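Lurkside homes offered paid clear-outs, but the sums are thin

Households on the Wuvwood estate in Lurkside are to be offered a home tidying service from December, with the storage firm Lobo promising to halve the amount of "soft clutter" in every home that signs up.

The service, sold under the name Kuliren, covers blankets, knitwear, cushions, soft toys and anything else made of cloth. Customers pay £5 a visit. In return they get 10 visits, a set of labels and a sorting plan that puts every item into one of two groups, keep or go.

Lobo says 453 households have already shown an interest. Asked what that meant, the firm said it was the number of people who had opened an email. It could not say how many had paid.

Nor is it clear how the halving will be measured. There is no weighing at the start and none at the end. The brochure speaks of a "visible difference", which will be judged by the same staff who do the tidying. Items marked "go" are taken away in sacks, and Lobo would say only that they are "passed on where suitable". It gave no names of shops or charities that had agreed to take them.

Several tenants at a meeting in the estate's community room wanted to know why they should pay to have things carried out of the house when the council tip takes textiles free. The reply was that people do not get round to it. That may be so, though it is a strange thing to charge for ten times over. 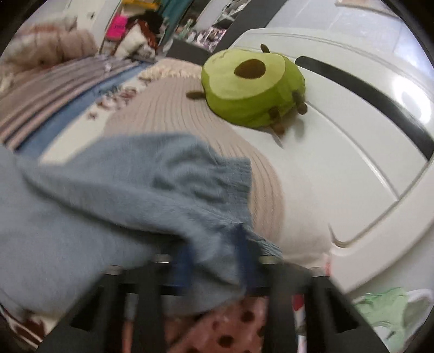 The sorting plan looks weakest on ordinary mixed piles. It has a rule for blankets and a rule for toys, and says each should be dealt with in its own session, one type at a time. Few homes are stacked that way. A striped blanket with a fringed edge lies up against a round beige cushion, with blue knitting across part of it and a plush avocado on the white lid beside it, and under the Kuliren timetable those would be handled on separate visits, at £5 each. Lobo said the timetable was "a guide". Bookings open at the end of the month, and the deposit is not refundable.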